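Service Desk Ticket Routing at a Small Firm
Project report, IT Service Management
Yavuz Işık
16 Aug 2020

1. Background

Rorkon is a distributor with an office in Sillasley and a warehouse a short drive away. Its IT department handles all requests from both sites. When I started my placement, every request went into one shared mailbox, and whoever was free picked it up. The manager wanted to know if sorting requests by type would shorten the wait for users. My project was to look at old tickets, propose a set of categories, and test them.

The department uses a ticketing tool called Kesley. It was installed before my placement, but most of its fields were left blank. Staff used it as a list of emails with a status next to each one. The priority field was set to "normal" on nearly everything, including a server outage.

2. Data

I exported 2000 closed tickets from Kesley. Each record had a subject line, the text of the request, an open time, a close time, and the name of the technician. I removed the names of users before doing anything else, as agreed with my supervisor.

The close times were a problem. Technicians often closed tickets in a batch at the end of the day, so the recorded time was later than the real fix. I could not correct this for old tickets. For the test period I asked technicians to close each ticket when the work was done, and most of them did.

I read a sample by hand and wrote down what each person was asking for. My first list had 10 categories. Several overlapped. "Cannot log in" and "password reset" were the same job in most cases, and "printer" and "label printer" went to the same technician. After merging I had five: accounts, hardware, network, business software, and parts and supplies.

Parts and supplies was the one I had not planned for. The warehouse sends its requests for small electrical items through the service desk too, and these had been mixed in with laptop orders. Push-button switches were a typical request, often with only a color given and no part number, so the technician had to write back and ask.

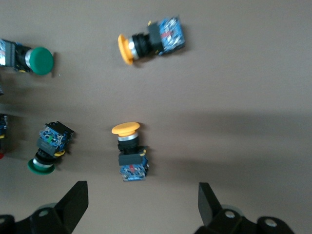 3. Method

The categories were added to Kesley as a required field on the request form. Each category had a default owner and a backup. Requests sent by email were still accepted, and the technician on the morning shift set the category by hand.

I also wrote a short form for parts and supplies that asks for part number, quantity, and location. The name of the supplier, Massawe, is filled in automatically.

The test ran for five weeks. I kept a log of every ticket that was moved from one category to another after it was opened.

4. Results

First response was faster for accounts and for parts and supplies. Network tickets did not change. There is only one network technician, and he was already getting those tickets informally.

Most of the moved tickets were between business software and accounts. Users who could not open the stock system picked "business software", but the cause was usually an expired account. I changed the help text on the form in the third week and the number of moves went down.

The backup owner rule was not used much. Technicians preferred to ask each other across the room.

5. Limits and next steps

The test was short and took place in a quiet season. The department plans to repeat it in September, when the warehouse is busier. I would also like to see the priority field cleaned up before then, with a written rule for what counts as urgent.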